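How to write an author biography for the back of your book

Most first-time authors leave the biography until the cover designer asks for it, then write it in ten minutes. Set aside an evening. You will need three versions in the end, but start with the middle one and make the others from it.

Step 1. Write down the facts

Make a rough list: jobs, places lived, training, earlier books, prizes. Put everything in, even the dull entries. Leave it overnight if you can.

Step 2. Mark what touches the book

Go down the list and underline anything that a reader of this particular book would want to know. When Maja Jasińska wrote her history of the Skumarell ferries, she underlined two summers selling tickets on the quay and left her accountancy exams alone. Degrees belong in the biography if the book is on the same subject. Otherwise one short mention will do.

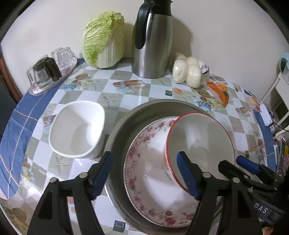

Step 3. Draft in the third person

Begin with your full name and a plain verb. "Arnar Bisgaard grew up in Tundville and worked as a land surveyor" is a perfectly good opening. Keep to the present tense for things that are still true and the past tense for the rest. Avoid "passionate" and "lifelong lover of books" – every other biography on the shelf has them.

Aim for 87 words. That fills the usual space on a paperback without the type having to shrink.

Step 4. Cut the short version

For catalogues and online shops, keep the first sentence, the strongest link to the book and where you live now. A town or region is enough. Check the character limit before you start, as some listings stop at 475 characters and will chop a sentence in half.

Step 5. Build the long version

Event organisers and local papers like a full page. Add your earlier titles with their years, and a paragraph on how the book came to be written.

Step 6. Have it read aloud

Ask someone else to do this while you listen. Anything they stumble over needs rewriting, and so does anything that makes you wince.

Before you send it

Check the spelling of every name, including your own accents. Diệp Trình's first proof came back with all of hers missing. Save the three versions in one file with the date at the top, and look at them again whenever a new edition is due.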